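3.2 Setting Up and Looking After the Sorting Cell

Before any of the sorting trials could be run, the simulated cell had to be brought up in a fixed order, and we would like to spend a little time on that order, as it cost us a good part of February to settle on it and other groups may be glad to skip the trouble. The cell, which we call Flosmont after the layout file it grew out of, pairs a two-armed robot with roller conveyors and plastic bins, all placed inside a large warehouse model. Every session starts with the arms raised clear of the rollers, so that the joint limits and the hand meshes can be checked before anything is allowed to touch anything else (Figure 4).

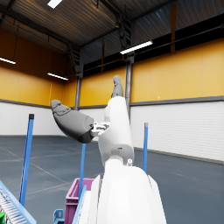

Figure 4. Right hand raised during the setup check, and another view over the conveyors.

Thumb alignment was the fault that came back most often in our maintenance log. The thumb hangs on its own joint, and a small error in the zero position of that joint grows into quite a large one by the time it reaches the padded tip. Our check is a simple one, and we have grown rather fond of it: the hand is brought up until one fingertip points at the ceiling beams and the thumb angles away to the left, and in that pose the light-gray bracket between thumb and hand can be looked at without another part in the way. If the bracket seems to sink into the thumb mesh, the zero is off and must be set again in the Vandik configuration file. Anjani Santoso, who wrote the reset script, suggested holding the pose for 500 simulation steps before reading the joint values, and we have kept to her advice ever since.

The conveyors ask for a different kind of patience. Each roller is a separate body with its own friction value, and a roller that has lost its value after a file update will quietly drag a load to one side. We now reload the whole set at the start of a session and send a test block down each line.
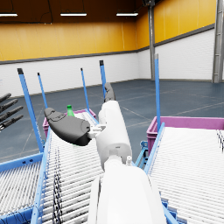

When the block drifts, we go back to the contact settings first and leave the arm gains alone, a lesson learned the slow way after we had spent 5 sessions retuning a perfectly healthy wrist. The posts along the conveyor frames are treated as solid obstacles by the Apaza planner, and their collision shapes are padded slightly so that the forearm keeps its distance on the way to a bin. After any change to that padding, the full reach test is run again from the raised pose, and the result is saved alongside the configuration file it belongs to.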